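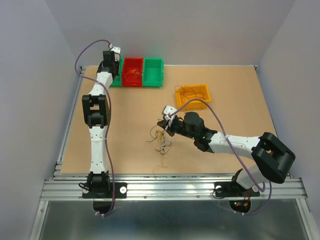
Does sorting cables into coloured bins save any time?
Project report, Workshop Practice module, Clukidcombe
Submitted 18 April 2021

Why I picked this

Every tidying guide I read before starting says the same thing. Get some bins, give each one a colour, put like with like, and you will never hunt for a lead again. The Storutance booklet, which came with the storage set our workshop bought, says this on nearly every page and does not offer a single measurement. I wanted to see if the claim held up for thin wire and cable, which in my experience goes back into a knot whatever you keep it in.

Thin cable is a harder case than screws or pens. A screw dropped in a bin stays where it is. A length of wire springs open, hangs over the side and catches on whatever goes in next. The booklet shows neat coils in all its drawings. Our offcuts have never looked like that.

Method

I used 400 pieces of cable and wire from the workshop scrap box, in black, grey, orange, yellow and a dark reddish brown. They were tipped on a bench in a heap and sorted by hand into green, red and yellow bins. For the first half of the trials the bins had a meaning agreed beforehand. For the second half I used the same bins with no rule at all, and each piece went wherever there was room.

After each sort I drew a slip of paper naming a colour, then timed how long it took to find a piece of that colour and get it out free of the others. I did 50 retrievals with the rule and 50 without. Pieces that came out dragging others with them did not count until they were separated, which I think is fair, as you cannot use a wire with three more attached.

Results

With the rule, finding the right bin was quick, usually a second or two. I do not dispute that part. Getting the wire out was another matter. In the sorted bins the pieces were of the same colour, so once I had hold of an end I could not tell by eye where it went. In the mixed bins a black strand among orange ones was easy to follow.

The total for the 50 sorted retrievals was 453 seconds. The unsorted total was longer, but by less than the time I had spent sorting in the first place. On these numbers the sorting had not paid for itself by the end of the trial. It might after a few hundred more retrievals, if no one upset the bins in between, and in our workshop somebody always does.

I also tried Juntunen's method from the module handout, where each piece is wound round the fingers and tucked through itself before it goes in the bin. I did this with 80 pieces. They came out cleanly almost every time. The very thin ones unwound themselves and the stiff ones would not tuck. Winding was slow and I got bored of it, which I suspect matters more than the handout admits.

Problems with the test

I did all the timing and all the retrieving myself, so I knew what I hoped to find. I also got faster as I went on, and the unsorted trials came second, which probably flatters them. The scrap box is mostly short lengths. Longer cables might behave differently, and I would not use these results to argue about extension leads.

The bin colours had nothing to do with the wire colours. I kept forgetting that green meant black. A label would have fixed this, but then I would have been testing labels.

What I would do next

I would repeat it in June with the order swapped and someone else holding the stopwatch. I would also like to try pegs on a board, as used in the Hoka store room, where each wire hangs by itself. I have been told it works very well. I was told that about the bins too.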